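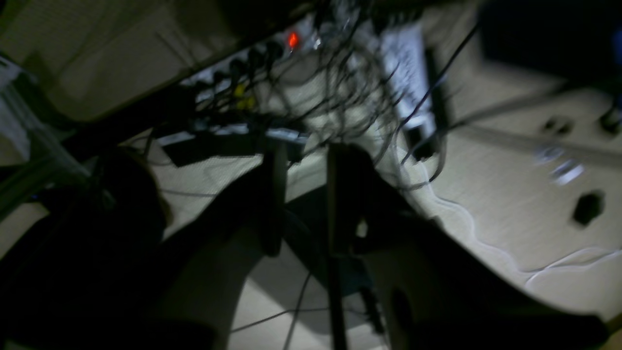 4. Puesta en marcha del rúter Besilard

Antes de empezar, compruebe que tiene a mano el rúter, su adaptador de corriente, el cable de red corto y la tarjeta con la clave inicial. El módem de su operador debe estar ya en servicio.

1. Apague el módem y espere dos minutos.
2. Conecte el cable de red corto entre el módem y el puerto WAN del rúter.
3. Enchufe el adaptador a una toma libre. Puede usar una regleta, siempre que no la comparta con calefactores u otros aparatos de gran consumo.
4. Encienda primero el módem y después el rúter. El indicador frontal parpadea durante el arranque y queda fijo al terminar.
5. En el teléfono o el ordenador, elija la red Wutik-737 y escriba la clave de la tarjeta.
6. Abra la aplicación Sarnach y siga el asistente hasta la pantalla «Red lista».

PRECAUCIÓN: No cubra las ranuras de ventilación ni tire de los cables para desenchufar el equipo. Utilice solo el adaptador suministrado.

Nota: Si aparece el error 107, el rúter no recibe señal del módem. Revise el paso 2 y repita el arranque completo.

4.1 Ubicación

Coloque el rúter en alto y en posición vertical, lejos de hornos microondas y de superficies metálicas grandes. Los muros gruesos reducen el alcance de la banda de 5 GHz; en ese caso, añada un repetidor Liao a medio camino entre el rúter y la habitación con mala cobertura.

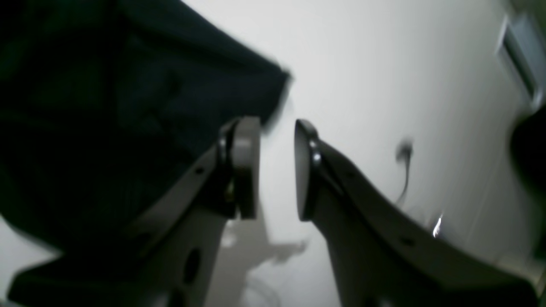 Hoi-yan Chow: A mí el repetidor no me enlazaba hasta que lo acerqué al rúter para el primer emparejamiento. Luego lo llevé al pasillo y mantuvo la conexión. Convendría ponerlo en el manual.

El emparejamiento a corta distancia se describe en el apartado 4.2. Si cambia el nombre de la red, tendrá que repetirlo.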